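Virkora is looking for people to help at our training rooms in Althorpe
June 2024

Virkora rents out meeting and training rooms to small firms and evening classes. We have moved into the old Badance building in Althorpe, and we need two room assistants for the coming season. The work is part-time, mostly in the mornings before the first group arrives. You will prepare the rooms, put the furniture where the booking sheet says, and bring everything back to its place afterwards. The ground floor has 249 square metres, so you will walk quite a lot.
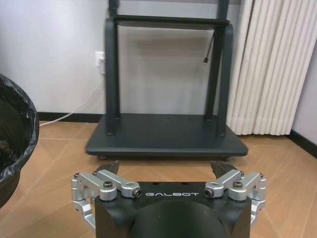

Moving the furniture needs more patience than strength. Chairs and tables are simple, but the equipment for showing slides must be handled slowly and with two hands. The dark grey rolling stand, with its wide base low on the floor and its two upright posts, is a good example of what you will move from one room to another. Please always look at the floor in front of you before you push, and never pull a stand backwards through a door. We will show you how to do it on your first morning.

We are glad to hear from persons who:
- can work 12 hours per week, from July
- are able to bend and push without pain
- can read a room plan, or wish to learn it
- are friendly with guests who arrive too early

Experience is welcome but it is not necessary. English does not need to be perfect, mine is also not. The pay is 865 pounds per month before tax, and the bus ticket is paid by us. Work shoes are given to you after the first week.

To apply, please write a short letter, one page is enough, and tell us which mornings are possible for you. You can leave it at the reception desk in Althorpe, marked "Rooms". We answer every letter, also when the answer is no.

Li
Room bookings, Virkora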